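浴室的硅胶条，我换了两次

搬到现在这个房子已经第四年了。房子不新，但是位置很好，走路可以到车站，所以我一直没有什么抱怨。只有浴室，我每年冬天都要跟它生气。

问题在浴缸和墙砖中间的那一条白色的硅胶。刚搬来的时候它是白的，第二年开始有一些小黑点，第三年黑点连起来，变成一条黑线。我用过漂白剂，用纸巾湿了贴在上面，早上拿下来看，颜色淡一点，过两个星期又回来。后来我才明白，霉已经长到硅胶的里面去了，表面怎么擦也没有用。

中文不是我的母语，建材的词我是一边做一边学的。“填缝剂”和“密封胶”这两个词，我分了很久才分清楚：砖和砖中间硬的那种，是填缝剂；浴缸旁边软的那种，是密封胶，很多人也叫玻璃胶。如果你跟我一样去店里买东西要先查词典，请先记住这两个，不然很容易买错。我第一次就在店里站了半天，最后买回来一袋填缝剂，只好第二天再去换。

一月的时候，我决定自己动手。房东Takeda先生说可以，只要不把浴缸弄坏。我先给朋友佐佐木（Tatsuya Sasaki）打电话，他以前在装修公司工作过四年。他在电话里只说了一句话：“拆比打难。”我当时觉得他夸张。

他说得对。旧的硅胶粘得很紧，我用美工刀沿着上边割一次，再沿着下边割一次，以为可以像拉面条一样整条拉出来。前面三十厘米是这样的，我很高兴，然后它断了，后面的全部要一点一点刮。刮刀我用的是塑料的，因为浴缸是亚克力，金属的会留下划痕。我从下午两点开始，刮到晚上快七点，膝盖下面垫了两条毛巾还是很疼。

刮完以后还有一层很薄的、看不太清楚的残留，用手指摸才知道，有一点涩。我买了一瓶除胶剂，牌子叫Staso，涂上去等十五分钟，再用旧牙刷刷。味道很重，窗户一定要打开，最好戴手套。这一步我第一次做得不认真，后面会说到结果。 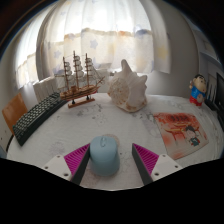 夹具的两片洋红色软垫，中间是淡蓝色的小东西

接下来是打胶。胶我选的是Willent的防霉型，白色，一支三百毫升。店里还有便宜一半的，店员说那种更适合厨房外面或者窗框。我不能判断他说得对不对，但是浴室的事情我已经烦了三年，所以多花一点钱也愿意。

打胶以前，墙砖和浴缸边上要贴美纹纸，中间留出六毫米左右的缝。我的手不稳，没有这个胶带我一定做不好。胶嘴要斜着切，切口宁可小一点。我第一次切得太大，一按胶枪，出来的像牙膏一样粗，一支胶还没有走完长边就没有了。第二次切小，同样的长度，剩下小半支。

抹平的方法网上有很多种说法，有人用手指，有人用勺子，有人喷肥皂水。我都试了，最后觉得专门的刮片最好用，一次拉到头，中间不要停。停下来的地方会有一个小台阶，以后水就积在那里。抹完马上撕胶带，要趁胶还没有结皮，往斜外面慢慢拉。如果等到第二天再撕，边上会变成锯齿一样。

第一次做完，我很满意，拍照片发给佐佐木，他回了一个大拇指。等了二十四个小时才用浴室，我以为这件事结束了。结果过了三个星期，水龙头下面的那一段翘起来了，用指甲可以掀开。原因就是前面说的残留没有清干净，新的硅胶不会粘在旧的硅胶上面。还有可能是那个角落当时还有水汽，我看着是干的，但是缝里面怎么样我不知道。

于是二月我又做了第二次，这次只做有问题的那一边。我把除胶剂涂了两遍，用酒精擦了一遍，然后开着换气扇放了一整夜，早上又用吹风机的冷风吹了那个角落。还有一个以前不知道的事情：打胶的时候浴缸里最好放满水。浴缸有水会往下沉一点点，缝会变大，在这个状态打胶，以后洗澡的时候胶就不会被拉开。这个是楼下的池田（Genji Ikeda）告诉我的，他家的浴缸跟我家是同一个型号。放满水再弯着腰打胶，姿势很难看，腰也很酸，但是我觉得有用。水要一直放到胶干了再放掉。

现在过去了几个月，那条线还是白的，也没有再翘。我洗完澡以后多了一个习惯，用刮水器把浴缸边上的水刮一下，一分钟不到，再开换气扇两个小时。电费我没有特别算过，账单上看不出区别。

有人可能想问花了多少钱。刮刀、胶带、胶枪、两支胶、一瓶除胶剂，都是在Skutport买的，加起来575块。我也问过请师傅的价格，一个师傅说1000块，包括材料，当天可以做完。所以如果你的时间比较宝贵，或者膝盖不好，请人做也不贵。我自己做了两次，一共花了14个小时，这还没有算去店里换东西的时间。不过胶枪以后还可以用，厨房水槽后面的那条胶也开始发黄了，我打算天气暖和一点再弄。

补充一点关于清洁的。新的硅胶最好不要马上用很强的漂白剂，我现在平时只用中性的浴室清洁剂，海绵用软的那一面。瓶子也不要直接放在浴缸边上，洗发水的瓶底总是湿的，拿起来下面就有一圈粉红色的东西，时间长了又会变黑。我把瓶子都挂到毛巾杆上了，用的是普通的不锈钢夹子，挂满的沐浴露有一点勉强，用掉三分之一以后就没有问题。

下次写厨房水槽的时候，我会把胶嘴怎么切画一张图。如果文章里有哪个词我用错了，也请在留言里告诉我。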